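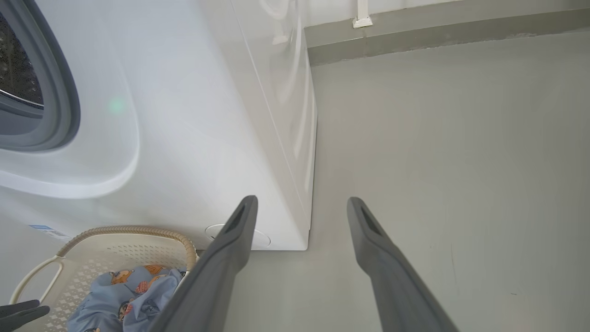
Laundry room at Wondwood opens its doors again

Tuesday, January 23, 2024

Good news for anyone who has been lugging bags of washing up the hill to Ultusden since October: our own laundry room is back! I popped down with my first load before breakfast (keen, I know) and I'm very happy to report that I came home with clean pillowcases and no bus ticket.

For those who missed the saga, the room had to shut when the old waste pipe gave up and soaked the store cupboard next door. The repair itself took 3 days once the plumbers got going. Getting them to come was the long bit. Adeleke, the firm who did the work, also re-laid part of the floor while they were at it, and the bill came to £511, paid out of the building fund.

Salamatu Oyelaran from flat 10 has drawn up the new booking sheet, and it's a lot easier to follow than the old one. You write your flat number in the slot you want and that's you sorted. Slots are a bit longer than before, so a full wash should finish before the next person comes down with their basket. "I got fed up with finding somebody else's wet jeans on top of my towels," she told me, and I did go a little pink at that, as I own quite a few jeans.

A couple of things have changed, so do have a read before you head down. The filter on a front loader is behind the round white cover low down on the front, over to the right, and we're all being asked to check it after washing anything fluffy. Put a shallow tray and an old towel down first, because a fair bit of water can come out when you open it. Please wipe round the grey rubber seal at the door too, and leave the door ajar when you've finished so the drum can air.

Children's things need their pockets turned out! Last year's blockage was mostly hair slides and one very sad crayon, and I'd love not to write about that again.

Plastic baskets can still be borrowed, but they must come back to the laundry room the same day. If you've got one upstairs from before the closure, now's the moment to slip it quietly back.

The price of a wash stays the same. Over at Kultetti they've gone over to a card reader, and a few people have asked me whether we'll be next. I put this to Salamatu, who said it hasn't been discussed and she'd want to hear what people think first. Notes through the door of flat 10 are fine, or catch her on the stairs.

The room is open from early morning until ten at night, weekends included. Slots for this week are filling up already, and Saturday morning has gone.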